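**報道関係各位**

2020年12月20日
株式会社Praltitia

# 家庭内作業を対象とした物体把持シミュレーション環境の公開デモンストレーションを1月に実施

株式会社Praltitia(以下「当社」)は、単腕ロボットによる卓上物体の把持および配置を評価するシミュレーション環境「Joton」について、1月に小山事業所(Koyama)で公開デモンストレーションを実施します。対象は、ロボット導入を検討する企業の技術担当者、大学および高等専門学校の研究室、ならびに報道関係者です。当日は評価作業を会場で実行し、動作計画の生成から結果の記録までの工程を公開します。

## 1. 実施の背景

住居内で使用される物体は、形状、寸法、表面の性状が一定ではなく、置かれ方も使用のたびに変わります。工場のピッキング工程で用いられる評価手法は、対象物の種類と供給姿勢があらかじめ限定されていることを前提としており、住居内の作業にそのまま適用した場合、失敗の原因が認識、計画、把持のいずれにあるかを切り分けにくいという課題がありました。

当社は、実機試験の前段で同一条件の試行を繰り返すための環境としてJotonを開発し、社内の制御ソフトウェアの回帰試験に使用してきました。社外の利用者から、試験条件の設定方法と記録データの構造を直接確認したいという要望が寄せられたため、実行中の環境を公開する機会を設けることとしました。

## 2. Jotonの概要

Jotonは、ロボットアーム、グリッパー、住居の室内および卓上物体を三次元モデルとして配置し、接触を含む物理計算と描画を同期して実行する環境です。主な仕様は次のとおりです。

| 項目 | 内容 |
|---|---|
| 収録物体モデル | 264点 |
| 定義済み作業 | 509件 |
| 室内配置 | 251通り |
| デモンストレーションで使用する作業 | 3件 |

物体モデルには、外形のほかに質量、重心位置、摩擦係数を個別に設定しています。食器、調理器具、食品を模した物体を中心に収録しており、細長い柄を持つもの、球に近いもの、平たいものなど、把持方針が異なる形状を含みます。柔軟物については形状を固定した剛体として扱っており、変形の計算は現行版の対象外です。

室内配置は、作業面となるカウンターや食卓に加え、周囲の家具、壁面、建具を含みます。背景の色や模様は認識処理の結果に影響するため、作業面だけを切り出した単純な背景は標準構成から除外しました。照明の方向と強度は試行ごとに変更でき、乱数の種を指定すれば同じ条件を再現できます。

作業の定義は、初期配置、目標状態、制限時間、終了条件の四要素で構成されます。終了条件は物体の位置と姿勢から自動判定し、判定に用いた数値はすべて試行記録に残ります。

## 3. デモンストレーションの内容

### 3.1 作業A:単一物体の把持と移載

指定された物体を一つ把持し、作業面上の指定領域へ移します。隣接物体との距離を段階的に縮め、進入経路の選択がどのように変わるかを示します。対象物の周囲に柄の長い器具が置かれた条件では、グリッパーの開き幅と下降位置の設定が接触の有無を左右します。

### 3.2 作業B:皿への配置

把持した物体を皿の上に置き、グリッパーを退避させるまでを一連の作業とします。縁の高さを障害物として扱う設定と、扱わない設定の双方を実行し、経路長と所要時間の差を画面に表示します。物体が皿の内側で静止した時点を完了とし、縁に接触したまま停止した場合は未完了として記録します。

### 3.3 作業C:言語指示による対象の選択

複数の物体が置かれた状態で、文章による指示から対象物を選択します。指示文は来場者が会場の端末から入力できます。色、形状、相対位置のいずれを手がかりとしたかを確認できるよう、候補ごとの評価値を併せて出力します。該当する物体がない指示に対しては、動作を開始せずに終了する処理を実装しています。

いずれの作業も、事前に収録した映像の再生によらず、会場の計算機で実行します。失敗した試行についても中断や差し替えは行わず、記録を開いて原因を説明します。

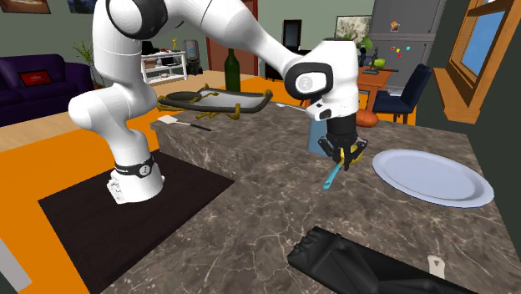 試行記録には、各関節の角度と指令値、グリッパーの開度、接触点の位置、接触力の推定値、ならびに物体の位置姿勢が同一の時刻系列で保存されます。時刻を指定して任意の状態から再開できるため、把持の直前まで戻り、指先の進入角度のみを変更して比較するといった使い方が可能です。会場ではこの再開機能の操作も扱います。

記録形式は公開仕様とし、当日の配布資料に項目定義と単位の一覧を収録します。

## 4. 実機との対応関係

Jotonでの成功は、実機での成功を保証するものではありません。特に、光沢のある表面に対する奥行き計測の誤差、指先の摩耗による摩擦の変化、ケーブルの張力は、現行版では再現していないか、簡略化した形で扱っています。当社では、シミュレーションの結果を実機試験へ進む条件の一つとして使用し、最終的な性能値には用いていません。

実機側の検証は、共同評価先である株式会社Wimholmの試験室で行っています。Wimholmは把持対象の選定と測定手順の作成を担当し、当社は制御ソフトウェアと環境の保守を担当します。デモンストレーション当日は、両社の担当者が差異の測定方法について説明します。実機の稼働は予定していません。

## 5. 開催概要

- **名称:** Joton公開デモンストレーション
- **時期:** 1月(日時は申込受付後に個別に連絡します)
- **会場:** 株式会社Praltitia 小山事業所 評価棟
- **構成:** 概要説明、作業A~Cの実行、試行記録の閲覧、質疑応答
- **参加費:** 無料
- **申込方法:** 当社ウェブサイトの申込フォームによる事前登録制

会場の換気および座席間隔の確保のため、各回の定員を制限します。来場時はマスクの着用と検温への協力をお願いします。来場が難しい申込者には、実行画面と音声を同時配信します。配信での参加者も、作業Cの指示文を文字で送信できます。感染症の状況により来場受付を中止する場合は、全回を配信に切り替えます。

会場内での静止画の撮影は可能です。動画の撮影および画面の録画を希望する報道関係者は、申込時に備考欄へ記入してください。

## 6. 今後の予定

デモンストレーションで得られた意見をもとに、作業定義の記述方法と終了条件の判定基準を見直します。柔軟物の変形計算と、奥行き計測の誤差モデルについては開発を継続しており、提供時期は決まり次第発表します。外部機関への評価用ライセンスの提供条件も、あわせて公表する予定です。

## 本件に関する問い合わせ先

株式会社Praltitia 広報担当
当社ウェブサイトの問い合わせフォームをご利用ください。件名に「Joton公開デモンストレーション」と記載をお願いします。

※本資料に記載の仕様および開催内容は発表時点のものです。予告なく変更する場合があります。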